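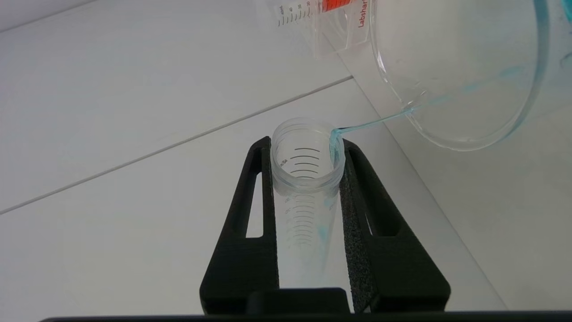
3.2 Participants and programme

Students were recruited from 2 secondary schools in the Jilamley district. Both had a fitness room, but only Sternham College timetabled it for physical education. Enrolment at Sternham was 700, and 100 Year 9 students returned signed consent forms. Sessions ran before school and at lunch under the supervision of a PE teacher. Attendance was recorded on paper and entered by the second author.

Figure 2. Liquid being poured into a conical centrifuge tube.

Over the study period 2547 individual visits were logged. Students who already played club sport attended more often than those who did not, and rowing machines were favoured over treadmills at both schools. Visits fell during the April exams and recovered only in part afterwards.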